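Ticket 216: Breakfast maker, sandwich side browns unevenly
Product: Narport breakfast maker, mint green
Opened by: Doaa Morsy
Opened: 03/05/2020
Status: Waiting on customer

Hello, and thank you for having a form with a big enough box, as I do tend to go on! I bought the Narport for our breakfasts at home, mostly for my mother, who likes a hot sandwich and doesn't like waiting for one. The frying pan side has been lovely from the first morning. Eggs slide right out. The sandwich side is where I'm stuck: the bread comes out nicely toasted toward the back and quite pale near the front, and if I leave it in longer the back goes too dark.

What I've tried so far:
- Cleaned both black plates with a soft cloth and a little dish soap, then dried them well.
- Let it warm up with the lid closed for about 200 seconds before the bread goes in.
- Turned the sandwich around halfway (helps a bit, but it's fiddly and I've burned a knuckle).
- Swapped our usual whole wheat for a soft white loaf. Same pale front.

The filling I most want to get right is shrimp. They go in already cooked, with the tails pulled off before they meet the bread, and I keep them in a bowl next to me until I need them. My setup is below, whole wheat again.

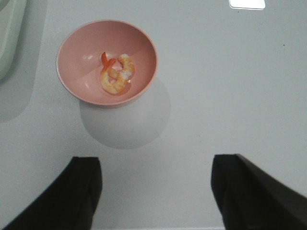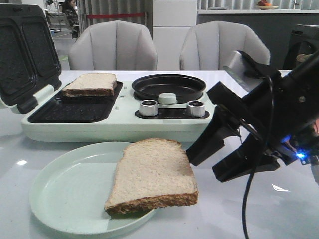

Shrimp bowl, and the bread with the breakfast maker.

Huguette MacPherson: Hi Doaa, thanks for such a thorough write-up, and I'm sorry about the knuckle. A pale front edge usually means the lid is riding high at that end, and a thick filling will do it every time. Could you try one plain cheese sandwich, with nothing lumpy in it, and tell me how it browns? For shrimp, slice them in half lengthwise, pat them dry with a paper towel, and keep them in one layer. Please don't press down hard on the lid to make it shut. If the plain cheese one is still pale in front, I'll want to look at the hinge, so send me the number from the sticker underneath.

Doaa Morsy: Oh, I've been piling them up shamelessly. I'll do the cheese one tomorrow and write back. The sticker number ends in 157, the rest is smudged and I'll need my reading glasses and better light.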